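April 10, 2023

Brew log, batch 11 – bitter, second go at the Plivham recipe

Mash in late, strike water overshot. Knocked it back with a jug of cold from the tap, settled at 67 after a good stir. Left the lid on and didn't fiddle. Last time I kept lifting it to check and lost three degrees, so no more of that.

Grain: pale malt as before, crystal down to 400 g. The last one was too sweet by half and tasted of toffee once it warmed up in the glass. Bit of torrefied wheat for the head. Crush looked coarse, the Bramwell shop must have changed the gap on their mill. Ask next time or just buy it whole and do it here.

Sparge slow. Very slow. Stuck once, stirred the top few inches and let it settle again, ran clear after that. Pre-boil gravity a touch under what I wanted, boiled an extra 20 minutes to make up for it. Hops in at the usual points, all from the opened packet, which still smells fine – a bit of marmalade, bit of hay. Late additon went in at flame out and not five minutes before, see if it makes any odds.

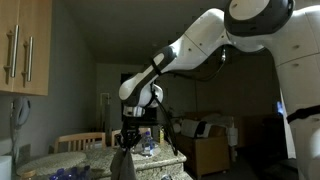 Chilled down to 19 and pitched the Nullness yeast, slurry from the mild. Smelt clean. Was going to use the dry stuff but the slurry needs using and it drops like a stone. If it stalls like the mild did, rouse it on day three and move the bucket somewhere warmer.

OG 1.041. Target was 1.042, so happy.

Water: still guessing. Half a Campden tablet, gypsum same as batch 9. Need to get a proper report for here, the one I've been working from is for the old place and years out of date.

To do
– new tap washer for the FV, weeps when full
– label the two kegs, can't tell wich is the mild
– order more caps
– entry form for the Vurunard show in July. Best bitter class wants two bottles, plain caps, no labels. Bottle four off this batch before kegging the rest
– write up batch 10 properly, only have the gravities on the back of an envelope

Checked again before bed, airlock not moving yet. Lid maybe not seated, pressed it down all round. Next reading in the morning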